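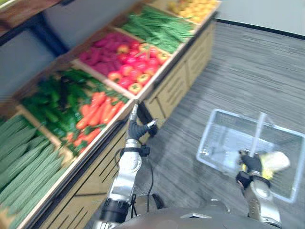

I've been at Plurndale University for most of my working life, first as a student who could never find the right lecture hall and now as the person who runs our admissions and outreach office, so please forgive me if I sound a bit giddy in this release. As of 16th May, applications are open for our new degree in food and nutrition science, taught on the old Mateos campus across the river. It's a four-year program, and it starts with everyday stuff. In the first term you'll take something as plain as a carrot, a cucumber or a red bell pepper, the kind of thing that sits in a wooden crate at any produce stand, and learn what's in it, how it's grown, how long it keeps and what cooking does to it. The heavy chemistry comes a little later (it does come, I'm afraid!).

We've wanted this program for years. Students in biology kept asking us where they could study food properly without leaving town, and we kept sending them somewhere else, which hurt every time. Then Dionysis Lambrakis joined us to build the department, and things started to move. He spent his first winter here going from office to office with a folder under his arm, talking people into lending him teaching hours. I was one of those people. I gave him two afternoons a week of my best adviser and I haven't had them back.

"I want students who are curious about what they eat and who don't mind getting things wrong in a lab," Dionysis told me when I asked him for something to put in here. "We can teach them the rest."

The first class begins in September, and we have room for 200 students. The labs are on the second floor of the Mateos building, with a teaching kitchen right next door, and there's a reading room that looks out over the water. If you studied here back when that floor was all geology, you won't know the place. The rock cabinets have moved downstairs, and yes, you can still visit them.

Now, money, because I know that's what parents flip to first. Plandix, the software company a lot of our graduates end up working for, is paying for a set of starter grants. Each one is worth $2,000, paid in two halves, $1,000 when you enroll and $1,000 at the start of the spring term. You don't have to write a separate essay for it. Tick the box on the application form and we'll do the rest. Flostix, who make lab glassware, are fitting out the benches, and they'll be taking on a few of our third-year students for summer placements too.

You can apply with a high school diploma or the equivalent. Good grades in chemistry or biology help, but if you've been out of school for a while, come and talk to us anyway. We run a short refresher course over the summer and it's free to anyone who gets an offer. Transfer students are welcome, and so are people who want to study part time, although the part-time route takes six years and you should go in knowing that.

Forms are on the university website under Admissions, or you can pick up a paper one at the front desk in Mateos. Reporters who'd like to see the labs or speak with Dionysis should call the outreach office and ask for a tour. Mornings are best, as he teaches after lunch.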